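Folding muslin cloths so the edges stay square

Posted in Laundry and Linen by Busbridge55
February 25, 2024

I have a stack of cotton muslin cloths, the thin gauzy sort with a coloured zigzag stitch along the border. They come off the airer full of shallow creases, and when I fold them in half the edges never meet. By the second fold the bundle is fatter on one side and slides off the shelf. Ironing flattens them for a short while, then they spring back. I fold on an ordinary table. Is there a method that works without an iron, and does the stitched border need treating differently from the rest?

Share (5)

Glória Louro

The border is the cause of most of this. Muslin is an open weave and shrinks in the wash. Polyester sewing thread hardly shrinks at all. If the border thread is polyester, after a few washes the stitched edge is slightly longer than the cloth it is sewn to, and it ripples. You then try to match two rippled edges and the error carries into the next fold.

Work from the weave and leave the border until last. Many muslins have a faint grid of thicker threads running both ways. Use it as a ruler.

Lay the cloth flat on a smooth, hard surface. A bare table is better than a bed or a padded board, where the fabric drags. Stroke from the centre outwards with the flat of the hand, along the threads and never across the diagonal. Muslin has almost no stability on the bias and will pull into a diamond shape if you tug at a corner.

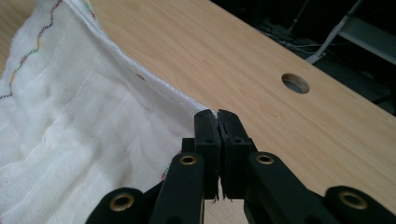

Muslin on a wooden tabletop, part of the cloth lifted and folded over on itself.

When you bring one side over, take hold of it at two points well apart. If it is picked up at one point the cloth bunches into a roll and the crease forms wherever the roll happens to fall. Lower the edge slowly, stop just short of the opposite border, check that the grid lines run parallel, then let go. Press the fold with the side of your hand, starting in the middle.

Small wrinkles in the body of the cloth do not matter. They are a property of the weave and the cloth absorbs better for not being pressed flat. What matters is that the fold line follows a thread.

For the second fold, turn the cloth a quarter and repeat. Keep the stitched edges staggered by 5 mm so that the thick parts do not sit on top of one another. That deals with the bundle being fatter on one side.

If a cloth is badly out of square, dampen it, pull opposite corners gently until the grid looks right, and dry it flat. Ironing it dry only sets the distortion.

Share (2)

Cundham Mill

Agree with most of the above, but I would fold in thirds. Two folds in the same direction, then one across. The borders end up inside and the outer edge of the bundle is a plain fold, so it stacks properly. Cloths folded in half and half again always show a loose edge.

Also check the wash. I was using softener on mine and they were limp and impossible to line up. Without it they have slightly more body -- still soft enough for use.

Narkik

just roll them. I have never folded one, they go in a basket

Comments

Busbridge55: Thank you. Staggering the edges has fixed the stack. Thirds also worked on the larger cloths but the small ones came out too narrow for my shelf.

Cârstea: Does the corner-pulling work on double-layer muslin? Mine has shifted between the layers.

Glória Louro: Only partly. Wet it thoroughly and smooth both layers together. If the layers are joined at the border only, they will shift again in the next wash.

Cârstea: They are joined at the border only. I will try it in March when I can dry things outside.

Viewed 742 times

Related in Laundry and Linen

Why do my tea towels shrink in one direction only?
Loose thread on a zigzag hem -- cut or re-sew?
Storing cot sheets in a shallow drawer
Can muslin go in the tumble dryer?
Removing fold lines from a cotton tablecloth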